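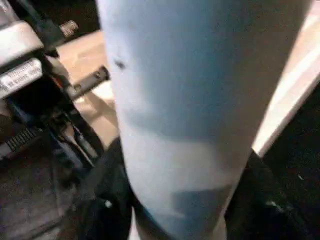 Does a wrist camera on a robot need looking after once it has been fitted? More than the sales sheet suggests, and most of it is dull work with a cloth, a hex key and a notebook.

We have had the Skanton arm at our Mumurville workshop long enough to have opinions. The supplier's line was that the small camera at the wrist would need checking every 2000 hours and could otherwise be forgotten. I didn't believe it then and I believe it less now. A camera that works this close to things sees a pale blue cylinder as a great soft wall of colour, with hardly an edge to go on, and any slackness in the mount goes straight into the numbers.

So this is what we do, for members who have asked.

Power off at the isolator first. The stop button is not the isolator, whatever you were told on the training day. Wipe the lens with a dry lens cloth, then try each of the mount screws by hand before you put a key near them. If one turns under your fingers, write it down before you tighten it. We found three loose in February, and the Omoregie bracket they belonged to had been signed off as sound.

Next, the cables. Move the arm slowly through its full reach in teach mode and watch where they bunch up. Ours rubbed at the second joint until we gave them some 20 mm more slack. The handbook wants them tied tight. I would ask whoever wrote it to come and replace the next one.

Calibration comes last, and only after the screws. Sastalura's software will happily give you a green tick on a camera that wobbles, and I have yet to see a good explanation of what the tick measures. We run the routine twice and compare. If the two results differ by more than 2 mm we go back to the mount and start again.

The whole job fits into a tea break and a bit — longer if the key has wandered off. Whether the supplier's new self-checking mount will save any of it, I can't say. They have offered us one on trial. I have asked for the test results first and am still waiting.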